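Drarix reboot: anyone else not buying the "for all ages" line?

Forum: Kids & Family TV > Revivals and Remakes

mothball_fleet
So the trade interview with the two people running the Drarix revival is up, and I read the whole thing on my lunch break. Same song as every one of these. Loyal to the original, fresh for today's kids, parents will watch along, toys in stores by August. They used the word "heritage" so often I lost patience.

My problem is simple. The old Drarix ran at 8 at night and had a villain who scared me badly enough that I slept in the hall. The new one is pitched at kids four to seven. Those are two different shows. You can't tell me it's the same property because the submarine is still orange.

pelican_dan
The orange sub is the property, as far as the people paying for it are concerned. Follow the money. Negri has the toy license and they've announced 44 separate products before a single episode has aired. Who orders 44 products for a show that might flop?

Lindqvist_fan
Everybody does that now. Lead time on molded toys is over a year. If you wait to see whether the show is a hit you miss the holiday season and then the next one too. I don't love it either but it isn't proof of anything.

mothball_fleet
It's proof of which meeting came first.

Lindqvist_fan
You don't know that. You weren't in it.

pelican_dan
Neither were you, and you post like you were.

harborlight
Can we talk about the show? The interview says Ji-hoon Yoon is story editor. He did the second and third seasons of Jollalville, which my kids watched until I could recite it, and it was better than it needed to be. Slow, a little sad in places. If he's left alone I think there's a chance.

mothball_fleet
"If he's left alone" is carrying a lot there. Jollalville had no toys worth mentioning. A guy who writes slow sad episodes about a lighthouse is now going to be told the rescue buggy needs a bigger part in episode three. I've watched this happen to writers I liked more.

The other thing that bugged me in the interview was the age range. First answer, four to seven. Two questions later it's "four to ten with strong appeal to collectors." By the end it's the whole family. Pick one. A four-year-old and a ten-year-old don't want to be in the same room, never mind watch the same cartoon.

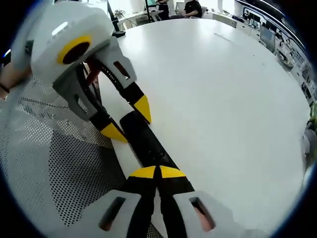 And the collectors are people like me, and I'm telling you I don't want a chunky sub with rounded corners that makes one noise. I want the one with the tiny hatch that everyone lost. If they're going to claim me as part of the audience they could make one thing I'd buy.

tern_rock
They are making one. It's in the Negri announcement near the bottom. Die-cast sub, numbered run of 1,177, which is the hull number from the show. Presale price wasn't given.

mothball_fleet
I saw it. 1,177 units worldwide and you know who gets them. Resellers. That's a press release with a box around it.

tern_rock
You said you wanted them to make one thing you'd buy. They made it. Now there aren't enough.

mothball_fleet
Both complaints are fair and I stand by both.

kestrel_mom
Parent of a five-year-old here, never saw the original, no feelings about the sub. I watched the trailer with him. He liked it fine. He asked to see it again and then forgot about it by dinner. I thought the water looked cheap and everybody talked too fast, but that's every show he watches.

What I'd like to know is how many episodes there are, because the interview is vague and the streamers keep splitting seasons in half and calling it two.

tern_rock
26 ordered, 13 to start. The interview says "a substantial first season" and the Cirnau listing says 13. So yes, split.

kestrel_mom
Thank you. Of course.

Lindqvist_fan
Cirnau has split everything they've put out for years. That's a platform decision and has nothing to do with whether the show is any good.

pelican_dan
It has plenty to do with whether they think it can hold anybody. Thirteen is what you buy when you want shelf space and an exit.

eelgrass
Old-timer checking in. I have most of the original run on tape and I'd gently point out that it wasn't as dark as people remember. The villain is in maybe a third of the episodes. There's one whole hour about a stuck crane. A lot of it is men looking at dials. I love it, but when people say the remake is "softer" I wonder what they're comparing it to, the show or the memory of being six and up past bedtime.

And there were toys back then. Lots of them, mostly bad. There was a Drarix lunch box, a Drarix bath mat, and a board game that could not be finished under the rules as printed.

mothball_fleet
The bath mat came out in year two. I'm talking about order of operations.

eelgrass
The bath mat came out before the Christmas special, which was year one. I can go look at the date on the label if you want.

mothball_fleet
Please do.

harborlight
I would also like to see the bath mat.

Lindqvist_fan
One more thing in the show's favor. They got Esko Väisänen for the music, and the interview says he's keeping the old four-note call and building out from it with real players. That costs money. You don't do it for a toy commercial.

pelican_dan
You do if the toy plays the four notes. Read the product list again. Item six, "with authentic sound."

Lindqvist_fan
OK, that one's a little grim.

tern_rock
I counted how much of that interview is about the show, out of irritation. 508 words on story, characters, music, anything you'd see on screen. The rest is partners, categories and territories. It's a long interview.

mothball_fleet
Thank you. That's all I was trying to say at the top.

Lindqvist_fan
It ran in a licensing magazine! What did you expect them to talk about?

harborlight
I'm going to watch the first two and come back here. If the crane is in it I'm in for the season.

eelgrass
Label on the mat only gives the year, no month. So we're both still wrong or right. It does fit the Christmas special year, for what it's worth.

mothball_fleet
Fits either one.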